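**Marzo de 2025**

# Ladamow publica una guía de buenas prácticas para registrar tareas domésticas con pinzas manuales

Ladamow ha publicado la primera edición de su guía para el registro de tareas de manipulación en viviendas, destinada a los equipos que preparan datos para robots de asistencia. El documento tiene 21 páginas y se ha redactado junto con Farahani, que aportó la experiencia de 291 sesiones en dormitorios, cocinas y lavaderos.

La guía es de aplicación voluntaria. Recoge criterios que hasta ahora cada equipo fijaba por su cuenta, lo que dificultaba comparar sesiones y revisar incidencias.

El capítulo más extenso trata de la ropa y los textiles del hogar. Una prenda acolchada, con broches metálicos y ribetes de punto, ofrece puntos de agarre muy distintos entre sí, y la guía pide anotar el tipo de cierre y la posición de partida antes de cada toma. La superficie de trabajo puede ser una cama o una mesa — no se exige un fondo liso ni retirar los objetos habituales de la habitación.
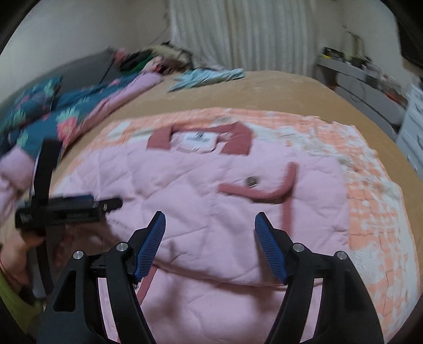 ## Requisitos principales

- Revisar las almohadillas de las dos pinzas al comienzo de cada sesión y sustituirlas si presentan desgaste.
- Hacer una pausa de 10 minutos cuando la persona operadora lleve 20 grabando.
- Obtener el consentimiento por escrito de quienes residan en la vivienda. Debe indicar qué habitaciones se graban y cómo retirar el permiso.
- Retirar documentos, fotografías personales y medicamentos de la zona de trabajo.
- Conservar las tomas fallidas, marcadas como tales.

## Calendario

Plultska aplicará la guía en todas sus sesiones nuevas. Deltbridge lo hará de forma parcial, empezando por los textiles, y enviará sus observaciones a Ladamow antes de agosto. Las sesiones anteriores no tendrán que repetirse.

La guía puede solicitarse sin coste a la oficina técnica de Ladamow, en español y en inglés.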